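## 4. 計時システム Cadano の設置(50 m プール)
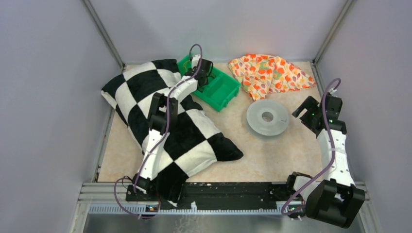 図 4-1 卓上の白黒チェック柄クッションと2本のロボットアーム

本章では、タッチパネルの取り付けから試験計時までの手順を説明する。対象は長水路、8レーン以下の構成である。パネルの寸法と質量は付録Bを参照のこと。

### 4.1 タッチパネルの取り付け

1. 制御盤の主電源を切り、表示灯の消灯を確認する。
2. パネル上端のフックをプール端壁の縁に掛ける。
3. パネル下部の固定ベルトを締める。壁面との間に隙間がある場合は、付属のスペーサーを挿入する。
4. ケーブルをレーン番号順に Burano 中継箱へ接続する。
5. 使用しない端子には防水キャップを取り付ける。

> **注意** パネルは必ず2名で運搬すること。片側だけを持ち上げると、接点シートが折れて誤検出の原因となる。

> **注記** 折返し側にもパネルを設置する場合は、中継箱をもう1台用意し、同じ手順を繰り返す。

### 4.2 スタート装置の接続

1. スタート台のスピーカー線を中継箱の端子7に差し込む。
2. 信号器を制御盤の START 端子に接続する。
3. 主電源を入れ、自己診断の終了を待つ。
4. 画面に「46」が表示された場合は、端子7の接触不良である。電源を切り、差し直してから手順3に戻る。

### 4.3 試験計時

1. メニューから「試験」を選び、分解能を 1/1000 秒に設定する。
2. 信号器を作動させ、全レーンの計時開始を確認する。
3. 各パネルの中央、左端、右端を手のひらで順に押す。1か所押すごとに計時をリセットし、手順2から行う。
4. 反応しない箇所があれば、固定ベルトの張りを点検する。
5. 補助の押しボタンについても、同様に停止動作を確認する。
6. 分解能を 1/100 秒に戻し、設定を保存する。

> **注意** 手順6を省略すると、公式記録の様式に出力できない。

リレー種目では、引継ぎ判定を「有効」に切り替える。判定用センサーは各スタート台の後部に固定し、踏み面が水平であることを水準器で確かめる。個人種目に戻す際は「無効」とする。

試験記録は Stosteck 形式で出力し、設置責任者の署名欄に記入のうえ競技終了まで保管する。

改訂:6月、4.2 手順4を追加(担当 Folke Fjeld)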